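4.2. Redistribution des tâches en office

Le site étudié est la cuisine d'étage de Mercombe, où Van Damme assure la préparation des collations et la remise en ordre des plans de travail. Avant l'arrivée du bras, les sept agents de l'équipe se partageaient le dressage, le débarrassage et l'essuyage sans affectation fixe. L'automatisation, confiée à l'intégrateur Stakell, ne portait au départ que sur la vaisselle légère : assiettes et bols, pris et déposés un à un. Les entretiens ont été conduits par Mirjana Begović, en février, pendant les heures de service.

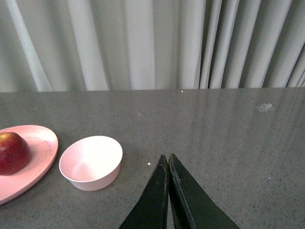
Les agents décrivent d'abord un changement de rythme. Le débarrassage, autrefois intercalé entre deux autres gestes, est devenu une séquence à part, qu'il faut préparer et relire. Plusieurs disent travailler désormais « pour la pince » : ils laissent un intervalle entre les pièces, comme entre l'assiette et le petit bol rose de la figure 3, alors qu'ils les auraient auparavant empilés. La pomme posée sur l'assiette correspond à un cas que les consignes règlent mal, car le contenu doit être retiré à la main ou déplacé avec son support, selon l'appréciation de l'agent présent. Cette appréciation n'apparaît dans aucune fiche de poste. Elle occupe pourtant une part sensible des échanges entre collègues, surtout au moment des relèves.

Sur 1119 cycles consignés dans le journal d'exploitation, 170 ont donné lieu à une reprise manuelle. Le journal distingue mal les causes - un même code couvre la pièce mal orientée et l'arrêt demandé par l'agent - et nous n'en tirons pas de taux de panne. Les entretiens indiquent en revanche que la reprise est vécue comme une interruption, y compris lorsqu'elle est brève, et qu'elle revient le plus souvent aux agents les plus anciens.

Le nettoyage, lui, n'a pas été transféré. Le bras manipule la vaisselle mais n'essuie rien, et les miettes restent à la charge de l'équipe, dans les assiettes comme sur le plan de travail moucheté, où les petits débris clairs se confondent de loin avec le grain de la surface. Deux agents jugent cette tâche plus pénible qu'avant, étant désormais isolée du reste.
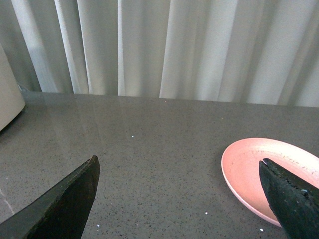 Figure 3. Vaisselle et plan de travail de l'office, vus depuis la pince (deux vues).

4.3. Formation et reconnaissance des compétences

La formation fournie par Stakell traitait de la mise en route et de l'arrêt. Les réglages courants ont été appris sur place, entre collègues. Au moment de l'enquête, Van Damme n'avait pas modifié la classification des postes concernés.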